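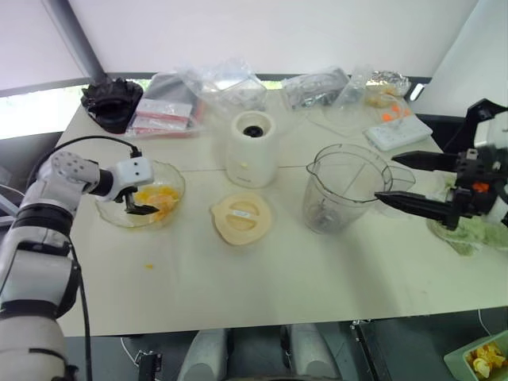

Zwei Arme, eine Schüssel Fruchtstücke, ein Mixer: Aufnahmeplatz bei Drallex in Zastow.

Drallex lässt Roboter in der Küche üben

Zastow. Die Firma Drallex sammelt seit April Beispielaufnahmen für ein lernendes Steuerungssystem. Ein zweiarmiger Roboter wird dabei von Menschen ferngeführt und erledigt einfache Handgriffe in der Küche. Aufgezeichnet werden die Kamerabilder und die Bewegungen der Gelenke. Aus diesen Daten soll das System mit dem Namen Fumia später ableiten, wie es die Aufgaben selbstständig ausführt.

Derzeit geht es um das Befüllen eines Standmixers. Ein Greifer nimmt orangefarbene Fruchtstücke aus einer Glasschüssel, der andere ist für den Krug zuständig. Danach folgen das Aufsetzen auf den Sockel und der Deckel. Ein Durchgang gilt als abgeschlossen, wenn alle Teile an ihrem Platz sind. Bisher liegen nach Angaben des Unternehmens 234 verwertbare Durchgänge vor. 22 weitere wurden aussortiert, meist wegen heruntergefallener Stücke oder unterbrochener Aufzeichnung.

Gearbeitet wird in Schichten von 60 Minuten, dann wechselt die Bedienung. Zwischen den Durchgängen werden Schüssel, Krug und Deckel neu angeordnet, damit das System nicht nur eine einzige Aufstellung lernt. Weiches Obst ist laut Drallex schwieriger als Verpackungen, weil es beim Greifen nachgibt.

Die Auswertung übernimmt der Softwarebetrieb Pakzad. Erste Versuche ohne Fernführung sind geplant, sobald die Mixeraufgabe vollständig erfasst ist. Einen Termin nannte das Unternehmen nicht.

17 Mal geteilt
4 Kommentare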